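Staging and Turnover Assistant, Part Time
Pradard Property Services, Golcombe

Posted Wednesday, June 9, 2021

Pradard manages rental houses and apartments in Golcombe and prepares homes for sale on behalf of their owners. We are hiring one part-time assistant to help get units ready between tenants and to set up furnished listings before photos and open houses. The job starts in July.

Hours and pay
20 hours a week, mostly weekday mornings. One Saturday a month is required for open houses. Pay is hourly and depends on experience. Mileage between properties is paid separately. After three months the position can move to full time if the workload supports it and both sides want it.

What you will do
Walk through vacant units after move-out and fill in the condition checklist.
Photograph damage and upload the photos to the unit's file the same day.
Meet cleaners, painters and carpet crews, let them in, and check the work before they leave.
Load, deliver and set out furniture and smaller household items for listings.
Pack everything up again after closing and return it to storage.
Put up and take down yard signs and lockboxes.
Replace light bulbs, furnace filters, smoke detector batteries and shower curtains.

You will not be showing homes to buyers or discussing price, and you do not need a real estate license. Questions about price or terms go to the listing agent.

Where you will work
We look after 57 rentals at present. Most are in the Zabala neighborhood and the streets north of it, with a small group of duplexes out by the county road. The storage unit is behind the Ornudis building on the ground floor, with a roll-up door and a ramp. Expect to visit 3 properties on a normal day, and more at the end of the month. Older houses in Zabala have steep stairs and no elevator, and some have street parking only.

What we need from you
A valid driver's license and a clean driving record.
Your own phone with a working camera.
Able to lift and carry boxes and small furniture up and down stairs.
Careful handling of keys. Every key is signed out and signed back in – no exceptions.
Clear written English for checklists and short emails.
A background check will be done before any offer is final.

Helpful but not required
Experience in apartment turnover, hotel housekeeping, moving, retail display or home staging. Basic repair skills are useful. Spanish is a plus.

What we provide
Use of the company van for furniture, a storage unit code, gloves, hand tools and two work shirts. New hires spend the first two weeks with the current assistant, who is moving into our leasing office. Paid time off starts after about 600 hours worked.

How to apply
Send a resume and a few lines on why you are interested to the Pradard office, by email or on paper at the front desk. Please include two references who have supervised your work and the days you are available. We will review applications as they come in and stop when the position is filled. Applicants we want to meet will get a phone call first.

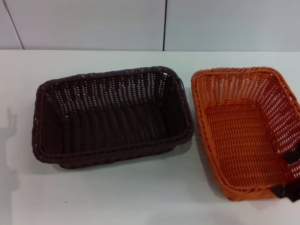 Interviews take place at the office and last less than an hour. After the talk we ask each applicant to do a short practical task, paid at the hourly rate. You will write a stock entry for a few small staging pieces, such as a pair of woven baskets, one dark brown and one orange-tan, giving shape, color and condition so that a coworker could pick out the right one from your note alone. You will then fill in one page of the move-out checklist. Bring your driver's license with you. Everyone interviewed will hear back from us, whether or not we make an offer.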